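Masking out

Masking out is the old decorator's habit of covering or marking off a surface before any paint, glaze or varnish goes near it. The term takes in everything from a sheet of newspaper under a chair leg to the careful taping of a panelled door, and although it is often thought of as the dull part of the job, plenty of people who have painted a room or two will tell you they have grown rather fond of it.

In the town of Tratetlow the craft was long tied up with the pottery and furniture trades, where benches were covered afresh every morning and the used sheets were saved for lighting the stove. The Brallinari workshop, which made painted kitchen dressers, kept a whole cupboard for its papers, sorted by weight, and apprentices spent their first April there learning to fold, crease and lay them flat before they were allowed to pick up a brush (a few of them grumbled, and most of them stayed). At its busiest the workshop got through 700 sheets in a season.

Paper is still the usual covering for small work. Brown kraft paper is liked because it is strong, cheap and plain, and it lies down nicely once it has been off the roll for a day or so. Newspaper drinks up drips very well but can leave ink on a pale finish. Cloth dust sheets are kinder to floors and last for years, though a heavy spill will soak straight through a thin one, so many decorators lay two.
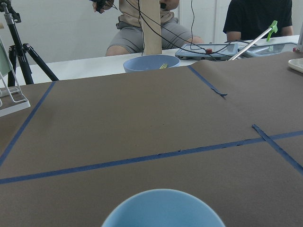

Brown kraft paper marked with strips of blue painter's tape, with a light blue bowl in front.

Tape came into common use much later than paper. Before it, edges were guarded with strips of card, a steady hand, or a smear of soap on the window glass, a trick that still has its loyal followers. Painter's tape has a gentler glue than parcel tape and is meant to lift away cleanly, and it is generally pulled back slowly, at a slant, while the paint is still a little soft. Left on for weeks in a sunny window, it can be a real nuisance to shift.

The fullest account of the subject is Aba Korletey's The Covered Bench, published by Cavolum, a generous and rambling book which gives six chapters to paper alone and only two to tape. Korletey learned the trade at the Alhassan paint shop, and her pages on the smell of the back room there, with its linseed oil and damp cardboard, are much loved by readers who have never painted so much as a skirting board.

See also: Dust sheet; Limewash; Skirting board; Stencilling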